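Uretti bedside air monitor - set-up guide, last revised 3 January 2019

## 3. Choosing a place and fixing the monitor

Read this section before you take the backing off any of the adhesive pads. The pads hold well but can only be used once.

### 3.1 Before you start

You will need:

- the monitor
- the power lead and plug
- 2 adhesive pads
- a soft, dry cloth
- a pencil

Charge the monitor until the light on the base stays green. A new unit may arrive with very little charge and will not finish pairing if the light is red.
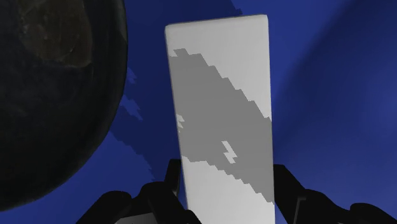
Wipe the wall or shelf with the dry cloth and leave it for a few minutes. Don't use polish or washing-up liquid, as both leave a film that weakens the pads.

### 3.2 Where to put it

1. Pick a spot in the bedroom at about the height of your pillow.
2. Keep at least 100 cm from any radiator, heater or humidifier.
3. Keep at least 150 cm from a window that you open at night.
4. Check that the power lead reaches the socket without being pulled tight.
5. Mark the spot lightly with the pencil.

**Note:** Curtains that hang over the monitor will trap air and give high readings. If there is nowhere else for it, tie the curtain back.

**Caution:** Do not run the lead under a mattress, rug or blanket. A trapped lead can overheat.

### 3.3 Fixing it to the wall

1. Peel the backing from one side of each pad and press the pads on to the back plate.
2. Peel off the remaining backing.
3. Line the plate up with your pencil mark and press firmly for a full minute.
4. Wait an hour before hanging the monitor on the plate.
5. Slide the monitor down until it clicks.

Fresh paint needs longer than you might think. Leave a newly painted wall for a month before using the pads - until then, stand the monitor on a shelf or bedside table.
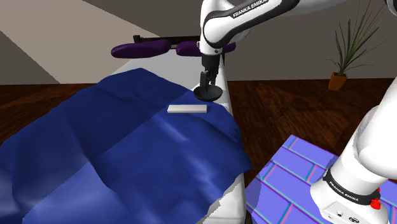 ### 3.4 First night

The monitor spends its first night learning what is normal for the room. Readings during this time are shown in grey and should be ignored.

1. Close the bedroom door as you usually would.
2. Hold the button on the base until the light blinks twice.
3. Leave the monitor switched on until morning.

If the power fails overnight, start again from step 1 the next evening. Your wireless settings are kept.

**Note:** Hairspray, scented candles and fresh laundry can all raise the reading for an hour or two. In December and other cold months, a closed room will often show 100 on the stale air scale by morning. Open a window for ten minutes and check again.

### 3.5 Moving the monitor

To take the monitor off the wall, slide it up and lift it clear. Pull the back plate away slowly from the bottom edge, and fit new pads before using it elsewhere. After moving it to another room, repeat 3.4.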